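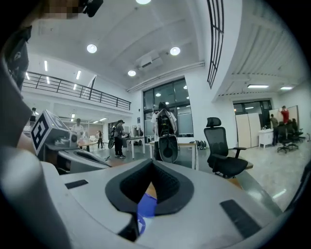 Words by our workshop columnist
Gadgets & Making | 6 min read

I'd been holding the thing for maybe four minutes before my wrist started to complain, and I still had the rest of a Tuesday to get through. It's a pale grey gripper you hold in your hand, with a black rubbery pad at the front that has a great big V cut into it, and the idea is that you pick things up with it all day long while a camera watches. Later on, somebody feeds the recordings to a robot arm and hopes it gets the hint. I was at Tosorholm, where they'd agreed to let me try two of these side by side and be as rude as I liked about both.

I'm not an engineer. I fix bicycles, I've built a couple of very bad drawing machines, and I once spent a whole winter trying to make a second-hand arm pour tea (it poured, I'll say that for it, just not into anything). So I came at this as someone who likes tools and has opinions about handles.

The two on trial were the Himico and the Darketti. I'd expected them to feel alike, as they do the same job, and they really don't. The Himico has a trigger you squeeze with your first two fingers, nice and light, and the jaws close the moment you think about closing them. Lovely for small stuff! I picked up a teaspoon, a key and a pen lid without dropping any of them. Then I tried a full water bottle and it swung round in the jaws like a pub sign, because the fingers are flat and there's nothing to stop it turning.

The Darketti is the heavier of the pair and its trigger has a proper spring in it. You feel every squeeze. But with the notched pads fitted, that same bottle just sat there. I shook it. I turned it upside down. I walked it across the room and back, feeling like a waiter in a very strange restaurant, and it stayed put. The notch does the work for you with anything round, and after an hour I'd started looking for round things to pick up, just for the pleasure of it.

Flat things are another matter. A sheet of card slid about, and a bank card lying on the table beat me completely with the V pads on. You have to nudge it to the edge and catch it as it tips, and I'm told a robot can learn that trick if you show it enough times. I showed it until I was sick of it.

Then there are the markers. If you've never seen one, it's a square with a bold black-and-white pattern, a bit like a crossword with most of the clues missing, and the software uses it to work out where a part of the gripper is. There's one on the face of a white cube fixed to the gripper, and I spent the morning knocking it on things. Door frames, table legs, my own knee. My one bit of advice to anyone starting out is to treat the cube as if it were the widest part of your hand. By lunch I'd mostly learned.

What surprised me was how much the room matters. I'd pictured a bare bench in a cupboard. Tosorholm's main floor is big and bright, with a balcony along one side, dark windows that throw the lights back at you, a shiny floor, and people getting on with their own work. It's a lot for a camera to look at. The Himico's camera has the narrower view, so it mostly sees its own fingers and whatever they're about to grab. The Darketti takes in nearly everything, ceiling lights included. I'd have guessed the narrow one was better, less clutter and all that, but when I played the recordings back the wide one lost its place far less often. It had more to hang on to.

The controller was where I lost my temper. Both grippers send their recordings through a little box called the Đorđević, and the Đorđević has one button, and the button does three different things depending on how long you hold it. A short press starts a recording. A longer press stops it. Longer still and it bins the last one, with a cheerful beep that sounds exactly like the other beeps. I threw away 24 good goes at stacking cups before I worked out what I was doing. If anyone there is reading, please, a second button. I'll pay for it.

By the end of the day I'd managed 400 recordings I was happy to keep. The running total on the screen, with everyone else's added in, was 1063, and I was daft enough to feel proud of my share.

So which would I take home? For fiddly jobs, the Himico, and my wrist would thank me. For the kitchen, for mugs and jars and bottles and that blessed teapot, the Darketti with the V pads on, every time. I did ask whether you could put the notched pads on the Himico. You can, but they need a bracket, and the bracket's on back order till December.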